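Residence Diary – Droltcombe House, Linen and Laundry
29 September 2023

The linen room was opened at the usual hour and the overnight book was signed. Two entries had been left by the evening staff. The first concerned the folding shelf on the east wall, which has again come away from its bracket. The second recorded that residents on the upper floor had asked when the new laundry bags would be issued. Both matters were attended to before noon, the shelf by way of a request to the Marngate maintenance office and the bags as set out in this entry.

The delivery from Pavliuk was received in the morning and signed for by Natália Baptista. The delivery note stated 900 bags. The stock count, completed by Ms. Baptista and entered in the linen register, came to 669. The shortfall was reported to the supplier by telephone and then in writing, and the supplier has undertaken to send the balance in October. The cartons were not damaged. It is noted for the record that the note and the invoice agree with each other and that neither agrees with the shelf.

Ifigeneia Kalogeropoulos asked that every bag be looked over before it goes upstairs. The previous issue gave trouble from the first month. Zippers opened in the wash, socks were lost in the drum, and one machine was out of service for nine days while a strap was removed from the pump. The Residence does not wish to repeat that experience. The work table was therefore cleared and wiped down, and the inspection of the new stock was begun on it.

The procedure agreed this morning is as follows. The bag is laid flat, with the zipper toward the person inspecting. The mesh is looked over for pulled threads and the side seams are checked by hand. The zipper is run fully open and fully closed twice. A bag that passes is folded in half across its width and placed in the gray crate. A bag that does not pass is marked with a paper tag and set aside for return.

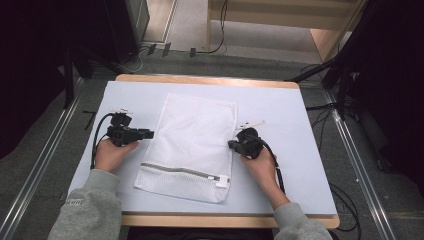 It was further agreed that creases from packing are not to be counted as a fault. There was some discussion on this point, and Ms. Baptista had at first set several bags aside on account of wrinkling along the top. These were returned to the crate. A crease will come out in the first wash, and a torn seam will not.

By the close of the afternoon 199 bags had been inspected and folded. Four were tagged, three of them for a zipper that caught before the end and one for a small hole near the seam. The remainder will be taken up tomorrow from the carton nearest the door – the one already opened – and the others are to stay sealed until it is finished.

The question of labels was raised and not settled. Ms. Kalogeropoulos prefers a sewn tape with the room number. The undersigned would accept laundry marker on the pull or on a cotton tag, which is quicker and can be done by residents themselves. Dollamow has quoted for 3,000 woven labels, a quantity well beyond present needs, and has been asked whether a smaller order is possible. No reply had been received at the time of writing.

A notice to residents was drafted and will be posted beside the machines once approved. The text reads: "Mesh bags are provided for small and delicate items. Please do not fill a bag more than halfway. Close the zipper completely before washing. Bags should be hung to dry and should not be placed in the dryer." Ms. Baptista has asked that the last sentence be put in larger type, and this will be done.

The old bags are being collected in the blue bin by the stairs. Those still sound may be kept by the kitchen for onions and potatoes, at the cook's request. The rest will go out with the textile recycling.

Other matters: the iron in the lower laundry was descaled and returned to use. Two pillowcases without marks were found behind dryer No. 2 and are held at the desk. The window in the linen room does not close properly in wind, and a folded towel has been placed along the sill for the present.

The linen room was locked and the key returned to the cabinet. The tagged bags are on the lower shelf with the delivery note.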